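Filed under: Home & Making > Small Spaces > Color

Strawberry Walls and a Fern Table: The Paint Nook Comes Back

Ludmila Hrnčiar hates a white craft room. Says so twice before I get my coat off. "White is for dentists."

She fits out small hobby corners for people who've run out of house. Closets, landings, the dead end of a hallway. Her rule, if she has one, is that the walls can shout as long as the table keeps its voice down. I came to argue with her about that and lost by lunch.

Start with the walls then. Strawberries. Big red ones, little pale pink ones, daisies in the gaps, all on pink. I would of said too much. On three sides it closes in around you and you stop seeing it as a pattern at all. She bought the end of a roll from Urban, a remnant shop, and had 2 feet left over when she was done. Cut it close.

Table covering, same idea but quieter. Ferns in gray, leafy sprigs, a few roses in a washed out orange. A busy print hides a drip far better than plain white does, and when you're painting little things there's always a drip. Plain looks clean for one afternoon.

Pinks and an orange out on the table in July, the window open, somebody's mower going.
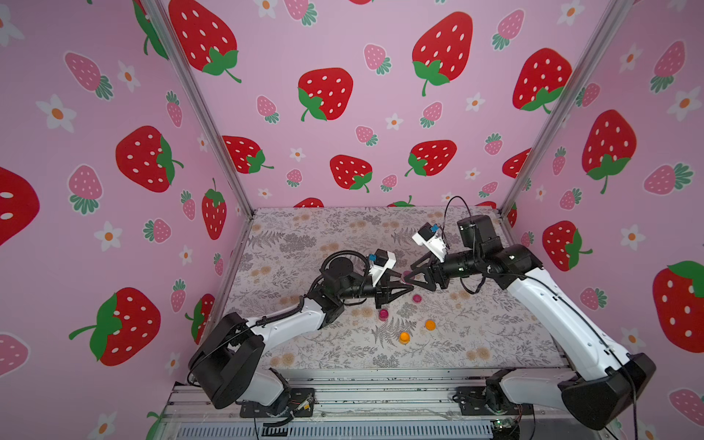

Strawberries on the walls, ferns underneath.

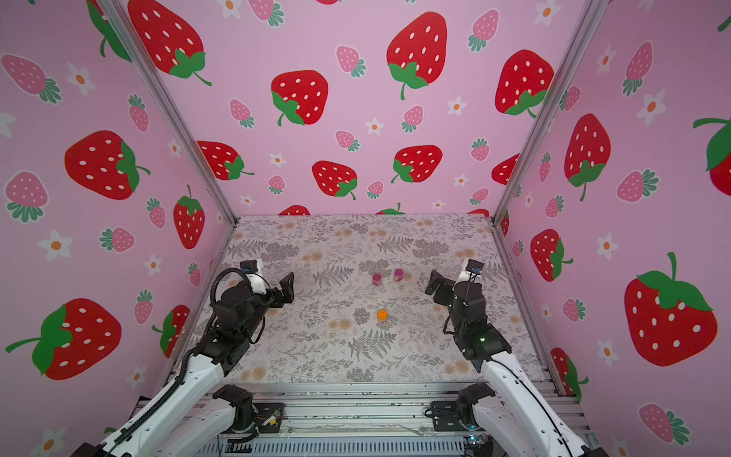
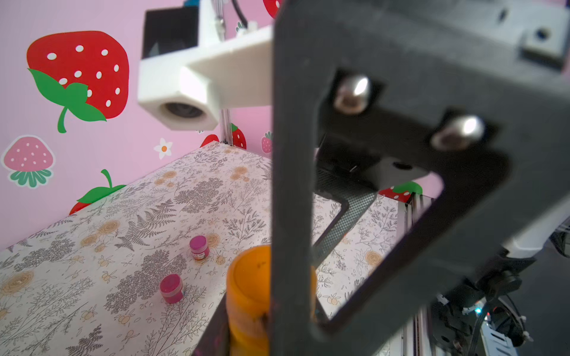
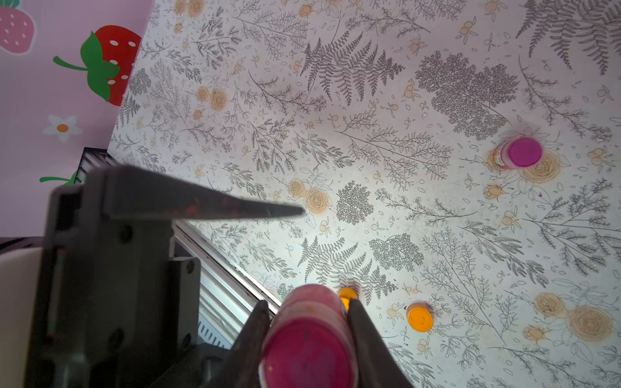 Paint, she says, is where people go wrong. They buy the set of 24 and use five. Buy three colors you love and a white, and learn to mix. Small containers only. A big bottle skins over before you get through it, and you keep it anyway, out of guilt, for years.

Caps. Wipe the rim every single time. Dried paint in the threads is what glues a lid shut, and then you're in the kitchen with the pliers. Ludmila keeps a damp rag on her left and a dry one on her right and never mixes them up. I mixed them up in ten minutes.

The cost. She put the whole corner together for under 300 dollars, lamp included. 200 of that went on the shelf unit in the hall, a Hutau, secondhand, which frankly she overpaid for. Wallpaper was the cheap part. Table covering cheaper still.

Vlastimil Šimek has the opposite approach. He's a model painter two streets over, with 1,496 bottles in a spreadsheet, sorted by hue. Gray walls, gray bench, gray mat. Says color on the wall throws off your eye and he wont hear otherwise. He has a point if you're matching a particular green for a particular tank. Ludmila paints eggcups. She isn't matching anything.

If you're trying it at home, hang the paper first and bring the table in after. Go up to the corners and trim there, don't try to wrap a big print around a bend, the fruit never lines up. For the table, pull the covering tight and tape underneath. Change it when it bugs you.

And sit facing the back wall. I sat sideways the first hour and my neck told me about it all the next day.

COMMENTS

fernandpaste: Did the strawberry wallpaper in my pantry and my husband asked if we were opening a jam shop. Keeping it.

M. Oakley: Siding with Vlastimil here. Tried to mix a skin tone next to a pink wall once, everyone came out seasick.

tinlid: petroleum jelly on the threads, a tiny bit. lids never stick

Rosalind K.: Where is the table print from?? Mine from Sodness is similar but has birds on it.

tinlid: @Rosalind Wusura had a fern one last summer, might be gone now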